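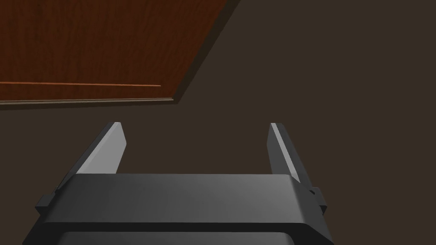 *Wrist view in sim, gripper open, corner of the wood panel at upper left.*

**Wrist camera only policy, results so far (and a question about empty views)**

**maline_tk** wrote:

I've been training a reach and grasp policy in simulation with nothing but the wrist camera as input. No scene camera, no joint angles, no object pose. Posting numbers because a few people in the November thread said it wouldn't get past the approach phase.

Setup:

- 600 scripted demos, 400 used for training after I threw out the ones with bad contacts
- behavior cloning, action chunks of 7 steps
- 236 evaluation episodes, start poses randomized, same furniture every time

When the wood is in view at the start, the policy does fine. It picks a direction and sticks with it. When the episode starts with only floor in view, it falls apart. The arm drifts, usually down, and it rarely recovers. I'm calling these blank starts.

Question for the group: do I fix this with data, with memory, or do I give up and add a second camera?

---

**Trolard** wrote:

Add the second camera. You have no information in a blank view. Plain floor is the same from everywhere, so there is nothing for the network to learn from. You're asking it to guess.

Also, how are you counting successes? Grasp closed on the object, or object lifted?

---

**maline_tk** wrote:

Lifted and held until the end of the episode. Closed fingers alone don't count.

I agree a single blank view tells you almost nothing about position. I don't agree that makes it hopeless. A person in that spot would pull back and look around.

---

**kgyori** wrote:

Trolard is right about the single image and wrong about the conclusion. The policy doesn't have to know where it is. It only has to know that it's lost, and a blank view tells it that very clearly. What's missing is any demo of what to do next.

Are your scripted demos all straight line approaches? If the script reads the true object pose, it never has to search, and your policy has never seen a search.

---

**maline_tk** wrote:

Yes, straight line from the start pose to pregrasp, using the true pose. So the blank views in training are all paired with whatever direction the object happened to be in.

I dumped the views from the failed episodes last night and went through them.

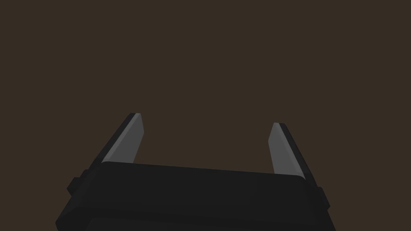

A lot of them look close to identical to me apart from small changes in shading on the fingers, and the training actions for views like that point all over the place. I suspect the network averages them, and the average has a slight downward component because every approach ends low. That would match the drift. I haven't tested it yet.

---

**Brenen** wrote:

Easy to check. Take one blank view, find its nearest neighbors in the training set, plot the actions. If they spread in every direction with a low mean, you have your answer. It's an hour of work and you should do it before changing anything.

One other thing. Your floor has no texture at all. A real floor has grout lines, scuffs, dust, something. I'd put a texture on it and rerun before drawing any conclusion about wrist cameras in general. You may be measuring your renderer.

---

**Trolard** wrote:

+1 on the floor. Although if you add a texture with a visible pattern, the policy may memorize where it is from the pattern, and then you have a different problem.

---

**Brenen** wrote:

Then randomize the texture per episode. It would still get motion cues between steps.

---

**kgyori** wrote:

Only if it sees more than one image. Is there any history in the input?

---

**maline_tk** wrote:

No history. Single image in, chunk out.

I'd like to keep the plain floor for now. I know it's unrealistic, but it makes the failure easy to isolate. With a texture on, I'd expect the number to go up and I'd learn less about why.

---

**Brenen** wrote:

Fair, but say so in the writeup. People will read "wrist camera only fails" and stop there.

---

**Tamás Fekete** wrote:

We ran into the same thing on the Erdős project with a different arm. What worked was adding recovery demos. Start blank, back away along the camera axis, rotate slowly until something with an edge shows up, then do the normal approach. We didn't need memory for the first part. "Blank view, so back up" is a fine rule from a single image.

The rotation was harder. Without history the policy couldn't remember which way it was turning and would go back and forth. We always turned the same way in the demos and that took care of most of it - ugly, but it works.

---

**Trolard** wrote:

That's a scripted search baked into the data. At that point I'd just write the search as a script and hand over to the policy once it sees something.

---

**Tamás Fekete** wrote:

You could. We tried that too. The handover was the weak spot, as the policy sometimes moved straight back into a blank view and the script took over again. Training it as one thing gave us fewer of those loops.

---

**maline_tk** wrote:

Update, 5th January. Did the neighbor check Brenen asked for. Horizontal directions are spread almost evenly, and the mean points down. So the averaging explanation holds, at least for the views I sampled.

Next run uses the same 400 demos plus a set of back up and turn recoveries, always turning left. Floor stays plain, architecture stays the same. After that I'll do a separate run with randomized floors and no recoveries so the two changes don't get mixed.

---

**kgyori** wrote:

Please report blank starts and normal starts separately this time. One combined number over 236 episodes hides everything we've been arguing about.

(Katalin Győri, if you want a name for the acknowledgments.)

---

**maline_tk** wrote:

Will do. I'll post both splits here when the runs finish.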